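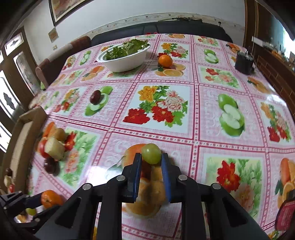
2 min read

Disk imaging tools should stop erasing things on the user's behalf. I manage 20 lab machines and use Gudia to push system images to them over the network. Each time I publish a new image, the server clears out the old boot entries first. The manual says this keeps the menu tidy. It also removed the rescue entry I had added by hand, and I found that out at 9 in the evening with a dead machine in front of me.

A warning would have been enough. Pinitz, the tool we used before, listed what it planned to remove and waited for a key press. It was slower and uglier, but I never lost an entry to it. 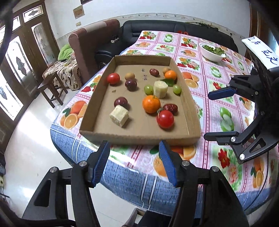

Maximiliano Robles wrote to me after my July post that a prompt is useless on a scheduled job, where there is no one to press the key, and that a stale entry pointing to a missing image does more harm than a lost one.

He has a point about scheduled jobs. Those could write the old menu to a backup file before touching it – a few kilobytes at most. For manual runs I still want the prompt, and I want it on by default.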